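The Last Bus to Felholm

My aunt Danica Dimitriou learned to drive at the age of 60, in January, on the worst roads in the county, and she would tell you herself that the timing was poor. She had ridden the 9 bus between Presville and Felholm for most of her grown life, and when the notice went up at the stop saying the route would end with the winter, she read it twice, folded her gloves into her pocket, and went home to telephone my father.

"You have a car you don't use," she said.

He did, an old brown sedan with a heater that worked on the driver's side only, and he let her have it on the understanding that I would be the one to teach her. I was home that winter, between one thing and the next, and had no good excuse ready.

We began in the lot behind the McPhee feed store, which was wide and flat and had only one lamppost in it. She found the lamppost on the first morning. It was a gentle sort of meeting, and she got out and patted the post and apologized to it, and then got back in and asked me which pedal that had been. By the second week we had moved out to the river road, where she drove so slowly that the crows stayed where they were, and she talked the whole way (about my grandmother, about the price of butter, about a man named Stikent who had once asked her to a dance and then come down with mumps), and I held on to the door handle and said "brake" whenever it seemed kind to.

In the evenings we went back to her house and she studied the handbook in the front room, with the good white armchair and its yellow cushion close by, reading the rules aloud until her soup got cold.
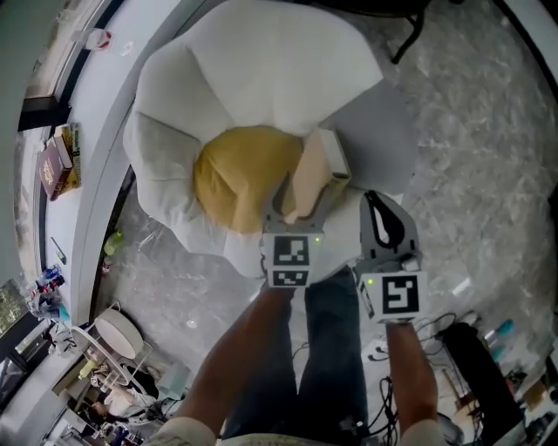

My father, on the telephone, wanted to know whether she had tried parking on a hill yet, and said that if she hadn't, she had better do it before the examiner asked, and would I please stand well back when she did.

So we went up Church Hill the next afternoon with a thermos and a brick for the back wheel. She tried it again and again, muttering in Greek, and at last she turned the wheels to the curb, set the brake, switched off the engine, and sat looking down at the whole of Presville with the lights coming on.

"There goes my bus," she said.

It was coming along the bottom road, nearly empty. We drank the coffee and watched it go around by the mill and out of sight, and then she started the car again, checked both mirrors, and asked me whether I thought Felholm was too far to go for supper.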